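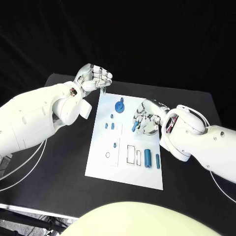
Wednesday, November 4, 2020

Glue tests, continued. Bernadette Hennessy has asked again whether we can drop hide glue from the repair bench and go over to the Brorkesel fish glue for everything. I said I would write down what I have so that we stop arguing from memory.

Where it stands. Four glues on the go: our usual hide glue, the Brorkesel, the Gamell white glue, and the bottled liquid hide glue that came from Julletti in March and has sat on the shelf ever since. The Julletti bottle has no date on it that I can find. I rang and was told it keeps "for ages", so I wrote the opening date on the lid myself and will treat anything it does with suspicion.

Joints are beech to beech, long grain, planed and glued the same afternoon. Clamped overnight. I break them on the lever rig in the yard store with the spring balance, and the rig is not much of an instrument. The pivot has play in it. I wouldn't quote its numbers to a customer, but it ought to put a weak joint below a strong one, and that's as far as I trust it.

Best single reading so far is 773 newtons at the hook, from a fish glue joint. Bernadette was very pleased with that. I'm less so. The next joint from the same batch let go at a good deal less and the broken face was shiny, which to me says starved joint, too much clamp or too little glue. One high reading tells me that one joint was good. The wood failed before the glue on most of the hide glue pieces, so their figures are really figures for beech, and comparing them with the fish glue is comparing two different things. I should have seen that before I cut all the blanks.

The claim on the Brorkesel leaflet is that it "outperforms traditional glues". Outperforms at what? No timber named, no humidity, no joint drawn. I've read the leaflet three times now and there is less in it each time.

Damp test. This is the bit that matters for chairs that go back into kitchens and conservatories. Offcuts went into the lidded crate with a tray of water. The little dial hygrometer said 70 per cent when I looked before lunch and the same when I looked at five, which makes me wonder if the needle is stuck. Tapped it, no change. Need a second hygrometer in there before any of this counts. Ngô has one in the instrument room and might lend it if asked nicely.

For what it's worth, the fish glue squeeze-out on the crate pieces had gone tacky under a fingernail. Hide glue squeeze-out a bit rubbery, not tacky. White glue unchanged as far as I can tell. Julletti somewhere between the first two – I'd want to see it again with fresh stock.

Reversibility. Everyone says the white glue can't be undone and the other three can. Broadly true in my experience, but "can be undone" covers a lot. I put warm water and a palette knife to one of the fish glue joints and gave up after 25 minutes with the knife not far past the edge. The hide glue one opened sooner, but it was a thinner piece, so again not a fair match. Repeat with matched pieces.

Open time. Fish glue wins easily here and I won't pretend otherwise. No pot to keep warm, no rush with the clamps, and on the Windsor with all its spindles that would save a lot of swearing. If the argument were only about convenience I'd sign up tomorrow. Bernadette's argument is that it is just as strong, just as safe in the damp and easier to use, and I've only seen evidence for the last of those.

Cost. Worked it out on the back of the invoice and then lost the invoice. Brorkesel dearer per jar, but we throw away a lot of hide glue at the end of the week. Probably close.

To do:
Cut a new set of blanks, all one board, all one thickness.
Lap joints this time, small overlap, so the glue gives way before the beech.
Shim the pivot on the rig.
Second hygrometer.
Ask Brorkesel for the test data behind the leaflet. Not holding my breath.
Fresh bottle from Julletti, with a date.

Hide glue stays on the bench until then. Bernadette is welcome to use the fish glue on the stool, which is hers anyway, and we can look at it again in the spring.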